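Re: [bench-list] Labeling pigtails before they go in the trays
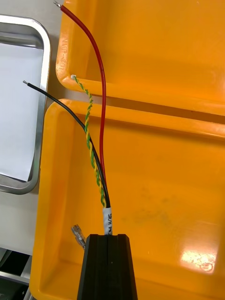

Reading time: 3 min

On the bench list, the Flellton workshop wrote:

> We have started getting the three-wire leads in with the label
> sleeve already on, and half the bench wants to cut the sleeves off
> because they get in the way when you dress the wires into the
> housing. The other half wants to keep them. Can we settle on one
> way of doing it before the Ronero order starts? Also, does anyone
> care which tray the leads go in? Right now they end up wherever
> there is room.

Keep the sleeves on. The photo at the top is one of the leads, with the white sleeve where I would like to see it on all of them, just below the point where the red, the black and the green-and-yellow separate. At that spot it holds the bundle together and you can still fan the three ends out as far as you need. The text runs along the length of the cable, so you have to turn your head or the lead to read it. I can live with that.

What I would change is how far down we let the sleeve slide. If it drifts toward the middle of the lead, the wires start to separate above it and you end up with a loose loop that catches on everything. Push it back up to the split before the lead goes in the tray. The leads we got from Meinecke last time had sleeves so loose they fell off in the bag, and we spent most of an afternoon matching them up again. If you get any like that, put them aside and tell me, and I will ask for a replacement lot.

On the stripped ends: the bare tips are short, and they should stay short. Please do not strip them back further to make them easier to get into the terminal block. If a tip is frayed, twist it and trim it square. If there is not enough left after that, the lead goes in the reject bin. The green-and-yellow is the one to check first, as it tends to get handled the most when people untangle a pile.

Leads with spade terminals are a separate item and should be kept separate. I have found them mixed in with the bare-ended ones more than once, and they hook into the other wires when you lift a handful. Same goes for anything with a ring on it.

As for trays, I do care, a little. The yellow ones are fine for this work – the inside is smooth, so the strands do not snag, and a loose lead shows up well against the color. My suggestion:

Front tray: leads waiting to be checked.
Back tray: leads checked and ready for assembly.
No more than 42 in a tray. Past that they knot.
Lay them with the sleeves all at the same end.

Do not push the trays together and let leads lie across both. It is easy to do when they sit one behind the other, and then no one can say which pile a lead belongs to. If you have to stop partway through, finish the one in your hand first.

The Ronero order is 1,416 leads, and they want them bundled in tens with a tie at the sleeve end. The last bundle will be short by four, so mark it. Konano has not confirmed its quantity yet. I expect it in September and would rather have the bench used to one method by then.

One question back to Flellton: do you still have the small side cutters with the flush blades? Ours are worn and leave a burr on the tips. If you have a spare pair, send it over with the next box and I will return the case of ties we borrowed.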